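The Ferry to Dasia

My aunt kept the shop at Stallon for most of my childhood, and when she finally gave it up she asked me to come and help her close it, which I did, thinking it would take a weekend and a bit of lifting. I stayed until the end of March.

Stallon isn't much of a town. There's the wharf, the shop, a hall with a good roof and a bad piano, and the road that goes up over the hill to Vosell, where the bank is. The ferry came across from Dasia at twenty past seven in the morning and went back at four, and in between those two hours my aunt knew everything that happened to anybody. She had 149 people on her books, and she could tell you which of them took their tea black and which of them had stopped speaking to a brother. 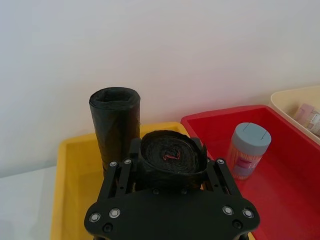 Closing a shop, I found, is mostly a matter of deciding who ought to have what. My aunt wouldn't hear of a sale. She had made up her mind that everything left on the shelves would go across the water to the families at Dasia, and she sorted it the way she had always sorted the orders, by colour, with the black rolls of garbage bags going to the yellow tray and something with a pale cap on it put by in the red. I never did learn the system. I asked her once what yellow meant and she looked at me as though I'd asked what rain was for, and told me to put the kettle on.

So I put the kettle on, a great many times, and people came. They came for a last loaf and stayed an hour leaning on the counter, and they told me stories about her that I'd never heard in all my summers there. How she had rowed a christening cake out to the ferry when it stuck on the bar. How she had once lent a man 400 dollars out of the till to get to his daughter's wedding in Lakatos, and had never written it down, and how he had paid it back in honey, a jar at a time, until she begged him to stop.

"Is that true, about the honey?" I asked her that night.

"I can't stand honey," she said, and went on with her knitting.

On the last afternoon there was a grey wind coming off the water and the ferry was late. We had carried the boxes down early, far too early, and then she remembered something and went back, and then I went back to see what was keeping her. She was standing behind the counter with her coat on and her hand flat on the wood, in the spot where the varnish had gone.
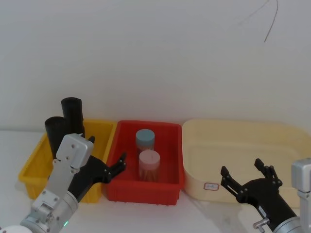 Yellow, red and cream, side by side at the back of the table.

I thought I should say something, and I had a few things ready, having had weeks to prepare them. But she got in first. She told me that when she was a girl of 20 she'd bought a ticket for the ferry, one way, with her good shoes in a paper bag, and had come into this very shop to wait out of the rain. The woman who ran it then had asked her to mind the counter for a minute while she saw to the stove.

"And?" I said.

"Well, she was slow with the stove," said my aunt.

We heard the horn then, two long notes out past the point. She turned the lights off herself, one switch and then the other, and handed me the key to carry, and we walked down to the wharf with the wind behind us. When the boy on the gangway asked whether it was just the boxes going over today, she opened her purse and took out her fare.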